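Skarneren rack-pose set, data card

Read this before you train on it. Maintained by Bethel Wubshet. Last edited in February.

What it is

Simulated episodes of a two-arm cell handling lab racks and trays on a perforated mat. 700 episodes, one task family, rendered offline. Each episode has an overview camera, a close camera, joint states for both arms, gripper opening, and ground-truth poses for every movable part. It was made to test the pose estimator in the Skarneren planner. People have since started using it to train policies, and I have doubts about that, which take up most of this card.

The Montes release notes call this set "sim-to-real ready." I did not write that and I don't know what it means. We have no matching real recordings. Until somebody makes some, treat any transfer claim as a guess.

An overview view in the standard layout, with the mat, the white tray and the black rack on it:
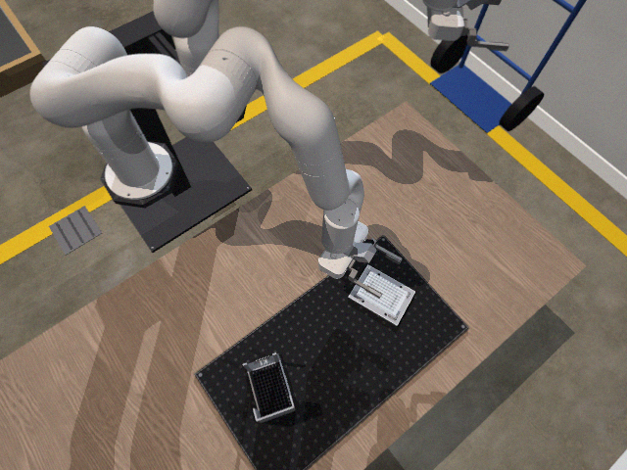 Contents

episodes/ one folder per episode, numbered from 0
calib/ intrinsics and extrinsics, one file, shared by all episodes
meta.json task string, seed, split, success flag
tools/ the loader and the replay script
exclude.txt see Known problems

Poses are in the table frame, meters and quaternions, scalar last. The old Ciltwood loader expects scalar first and will not complain if you feed it the wrong order. It just gives you racks standing on their ends. Two separate people have lost a day to this, and one of them was me.

Known problems

1. The success flag is too generous. It is set when the part's final pose is within tolerance of the goal, with no check on what happened on the way. An arm that shoves a tray into place with the side of a finger gets the same flag as one that picks it up and sets it down. If your method depends on clean demonstrations, filter on contact events yourself. The replay script can dump them with --contacts.

2. 211 episodes are listed in exclude.txt. In these the logged gripper opening lags the rendered fingers by 4 steps. The cause was a buffer in the old controller bridge. I could have shifted the column and called it fixed, but the lag was not constant at the start of every episode and I didn't trust the shift. The files are still there if you want to argue with me.

3. Calibration is perfect, and that is a problem. Extrinsics come straight from the simulator. Any estimator that leans on them will look better on this set than it should. Add noise. The loader has a --jitter option, off by default because the Edadwood benchmark asked for it to be off. I still think that was the wrong call.

4. Shadows. The arms throw large soft shadows over the wood and the mat, and they move with the arms. We suspected the first estimator was reading arm position from the shadows, so we retrained with them disabled. The score dropped. That fits the suspicion without proving it, and I would like to see someone run it properly, with the shadows kept and the light direction randomized.

5. The close camera loses things. Parts run out of view while their ground-truth pose goes on being reported as if they were fully visible. There is no visibility field. If you compute a per-view error without masking for this, you are scoring the network on pixels it never got.
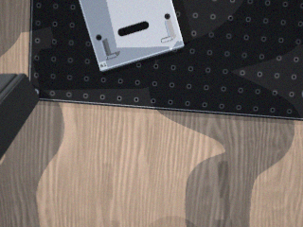
The bounding boxes have the same fault, because they are projected from the full mesh and then clipped to the image. A box that touches the border tells you very little about how much of the part is in there. I started on a proper per-pixel fraction and stopped when the renderer's ID pass turned out to disagree with the color pass on thin metal edges. The half-finished code is on the visibility branch. It does not run on the current loader.

6. Small markings. Some parts carry short printed labels. They are tiny at the supplied resolution and I would not build a text-reading test on them.

Splits

Train and test are split by seed. Both use the same meshes and the same table, so the test split measures new placements of familiar objects and nothing wider. Please stop reporting it as generalization.

Running the replay

python tools/replay.py --episode 12 --view close

It needs the mesh pack, which is a separate download. If the window comes up gray, the mesh path is wrong. The error message will blame the graphics driver.

Reporting

Open an issue with the episode number and the step. "Poses look off" goes to the bottom of the pile, usually behind the quaternion order.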